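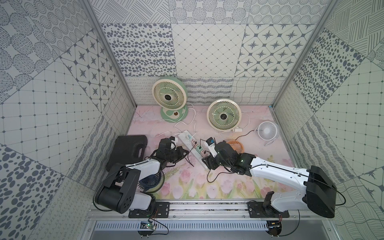
Chak-lun Kwan left a comment under my last post asking why on earth I don't buy one decent fan and have done with it, and whether all those little ones don't just push the same warm air from one end of the flat to the other.

Fair question! And I did start typing a reply, and it got so long that I gave up and made it into a post instead. So Chak-lun, this is all for you, and everyone else can blame him.

I live on the top floor and the sun comes in on the kitchen side first thing and then works its way round until it's in the bedroom at bedtime, which is a rotten piece of planning on somebody's part. In August the hall is the only place I can bear to sit. I've had one big fan before. It was a Manzano tower thing, very smart, and it was lovely as long as you stayed exactly where it was pointing. As soon as I went off to do the washing up I was boiling again, and I wasn't going to lug it down the passage every time I fancied a cup of tea. It also had a remote, which I lost in the first week, and the buttons on the top were so fiddly that I once set it to turn itself off at four in the morning and could never work out how to make it stop.

So now I've gone the other way. Small ones, everywhere. A desk fan for the table where I work, a round one that tips back so it blows at the ceiling (much nicer than having it in your face, and your paperwork stays put), and then the tiny USB ones for the bedside and the bathroom shelf and wherever else. The cheapest cost me £17 from Kerside and it's been going for years. The dearest was a Pavia and I won't say what I paid because my sister reads this.

As for pushing the same warm air about — yes, a bit, in the afternoon. There's no getting round that. I keep the windows and curtains shut on the sunny side until evening, and then I open everything and put one fan by the bedroom window facing out and another by the kitchen window facing in. Candela Bustamante told me to do that and I thought she'd got it backwards, but you do want one of them blowing the hot air out. I felt the difference on the first night. Before that I'd had both facing in and they were having a sort of argument in the hallway.

The colours are my own silly fault. I started with a mint green one and then the next one had green blades so that more or less matched, and then I saw an orange one and lost all discipline. The navy was a present. I do like them lined up together though, they cheer me up even when they're off, and I can't say that for the Manzano.

What I hadn't thought about at all was plugs. You buy a fan, you think about where it'll stand, and then you get home and there's one double socket behind the bookcase with the lamp and the router already in it. For one whole summer I went round unplugging one thing to plug in another, and the router lost every time. I spent a Wednesday evening with the furniture pulled out, sorting the whole lot on to one extension lead, and I've been smug about it ever since.

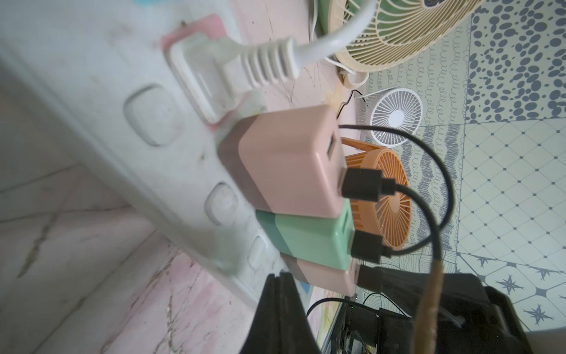

My rule with extension leads used to be that if there was a hole, something went in it. I've got more sensible. The bigger fan has its own ordinary mains plug and that goes up at one end, where the flex can go straight off and not lie across everything else. The USB fans all go in the little cube chargers next to each other, and I went for coloured ones on purpose, pink, mint green, pink again, so when I want a particular fan off I can say to whoever's nearest "pull the green one" and they don't have to trace a black lead all the way back to find it. The cables are all black and all thin and they loop all over the place, so you'd be there until Christmas otherwise. The pink one has two USB ports too, which is handy for charging my phone. And I do see that the strip wants a good wipe! White plastic shows every smudge. It's on the list, to be done with everything switched off and unplugged at the wall and a dry cloth, please don't anyone write in.

While I'm on that, Hạnh Tiêu asked me a while ago if it's all right to run several fans off one lead. Little ones like mine, I'm happy with, but do look at the back of the lead because it'll tell you the most it can take, and then look at the labels on your fans and add them up. It's dull but it only takes as long as the kettle. I would never put a heater on the same lead, and I don't plug one extension into another either. My neighbour Patricio Paredes had a chain of them running under a rug and it gave me the horrors. He's since moved his desk nearer the wall.

Cleaning the fans themselves is the other job that creeps up on you. The round grilles with the thin bars are the worst, the fluff gets right in between and a duster just smears it round. I unplug the fan, run the hoover over it with the soft brush, then go in with an old paintbrush. If the front comes off, I wash that in the sink with a bit of washing-up liquid and leave it on the rack overnight so it's properly dry before it goes back. The front on the orange one doesn't come off at all, or if it does I haven't found the trick and I'm not going at it with a knife. If anyone's got the same sort and has managed it, do tell me.

Noise, quickly, as I know it'll come up. The small ones whine more than the big one did. I sleep through it now and I even miss it in October, but if you're a light sleeper I'd put yours on something soft. A folded tea towel does it. I had one on a tin tray for a bit and it sounded like a moped.

I did have a look at the Modell one that everybody keeps recommending, the one that stores flat, but it was out of stock in every colour except grey and I couldn't bring myself to do it. If they bring it out in yellow I'm lost.

So no, Chak-lun, I won't be buying one decent fan, though I can see why you would if you've got one decent-sized room and a socket where you need it. Ming-te Kao has lent me a desk fan with a clip on the bottom to try on the ironing board, and I've got a heap of pillowcases waiting, so I'll let you know how that goes next time.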